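4. Pairing the grippers and first check

Do section 3 first (flashing, both boards). If the Urkent tool still says "no device" go back, it won't fix itself here.

You need: both grippers, charged. Power strip. Laptop with the Besora logger installed. A second person for step 6, trust me.

1. Run the long cable from the wall to the power strip before anything else. Keep the strip on the floor, close enough that no cord is pulled tight.

2. Seat a marker cube on each gripper. Four screws, finger tight then a quarter turn. Left cube and right cube are not the same print. Swap them and the tracker gives you a mirrored path and no error mesage.

3. Press and hold the side button on the left gripper. Wait for the light to go green. Then the right one. Don't start both together, they fight over the channel and you end up with one paired twice.

4. Stand up, grippers in front of your chest, jaws pointing away from you. Look down and check both lights.

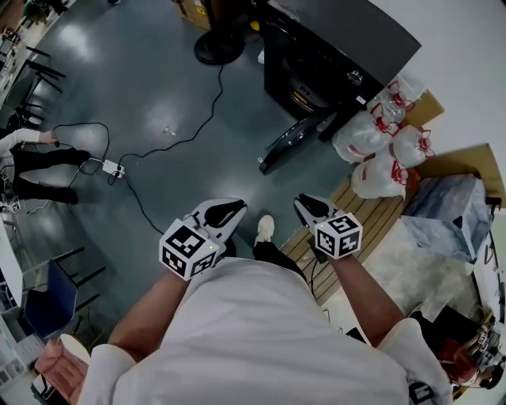 Fig. 4-1. Both grippers held out, jaws forward, green light on each.

CAUTION: watch the cables. Look where your feet are before you start walking with both hands full. Joris Verschueren put the second Poulain board on the floor this way in September and we only had 2.

5. Open the logger, pick "pair check". Squeeze left, squeeze right. Each bar should go from 0 to 403 and come back. If one stops short, the pads are rubbing on the shell. Loosen, shift, try again. Don't file the pads.

Note: the number is raw counts, not millimeters. Calibration is section 5.

6. Camera check. Open the view from one gripper and point it at the other one. Helper reads the screen, you move. You want:

- own jaws at the bottom of the picture, V shape in the middle
- the other gripper's marker cube in view and sharp
- dark rounded corners. Normal for this lens, leave the crop alone
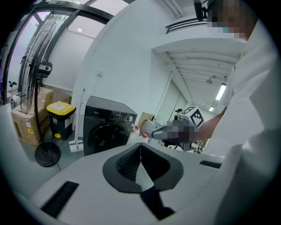

Photo: Yen-ting Liu / Likanport build notes

If the cube is a blur, turn the lens ring a hair and retest. If the V sits off to one side the camera mount is crooked, back to step 2.8. Big windows and ceiling lights can wash out the print at some angles. Tilt the cube first, mess with exposure second. Default exposure is 2000 and it works fine in our shop.

7. Record a test clip, 40 seconds. Walk slowly, turn once, come back to where you started. Stop the clip with the key, not by closing the lid.

8. Play it back. Two paths, left and right, start and end close together. A jump in the line = the cube was hidden for a bit, usualy by your own sleeve or hand. One jump is ok. More than that, redo it.

CAUTION: power off both grippers before unplugging the strip. The Poulain boards don't like losing the charger while writing.

Lights blinking and not steady? See 7.1, low battery. No light at all, 7.2.

Next: 5. Jaw calibration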